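**Call for participants: be a first-time operator at our May open day**

Every May we open the doors at Kulomstead and let people come in and poke around, and every year the part that fills up first is the hands-on session. So this time we're asking early. We need 12 people who have never driven a robot arm before to take a turn on ours in front of visitors, and to tell us afterwards (kindly or otherwise) what they made of it.

You don't need to be technical. You don't need to be young, either - last year our steadiest pair of hands belonged to a retired pastry cook from Erkgate, and one of the hardest people to get off the controls at the end of the day was her neighbour, who had only come along for the drive. If you can sit comfortably at a desk for a while and you don't mind people watching over your shoulder, you're the sort of person we're after.
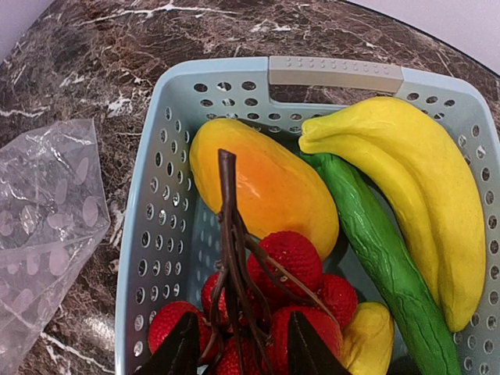
The task itself is a sorting job, and we've kept it homey on purpose. You'll work from a basket of pretend produce and move the pieces out one at a time, using two hand controls and a screen that shows you the view from the gripper. Most people go straight for the bananas, being big and bright and near the top, and then find that the cucumber tucked in beneath them wants a bit more thought. The red lychees with all those thin brown twigs running over them are what we'd call the advanced course, so please don't feel you have to start there! Take whatever order you like. There's no clock on the wall and no prize for finishing.

**What the day looks like**

Come at 9:30 in the morning for tea and a proper sit-down introduction with Sevim Oral, who runs our demonstrations and has endless patience with beginners. Each participant then gets 3 turns spread through the day, with plenty of time between to see the other rooms, have lunch with us, and visit the mobile platform that Alper Yazıcı and his group will be driving up and down the long corridor. We finish at 4:00, and you're welcome to bring a friend or family member along to watch.

**What we offer**

- Lunch, tea and more baking than is sensible
- Your bus fare from Stotatgate or Erkgate, or parking if you're driving
- A $212 honorarium for the full day
- A short written summary of what we learned, sent to you later in the year

**What we ask**

- You're 18 or older and haven't used a robot arm before
- You can stay for the whole day
- You're happy to fill in a questionnaire after each turn (they're short, and we do read the comments)

If you use a wheelchair, or would like a different chair, a larger screen or a quieter spot for your breaks, let us know and we'll set it up before you arrive. The bench height is adjustable and so are most of us.

**How to apply**

Write us a few lines about yourself and why you'd like to have a go, and drop them at the front desk in the Duman Building or post them to Sevim Oral, Room 266, Duman Building, Kulomstead. Please include a phone number and the best time of day to reach you. Sevim will ring everyone who writes in, including those we can't fit in this year.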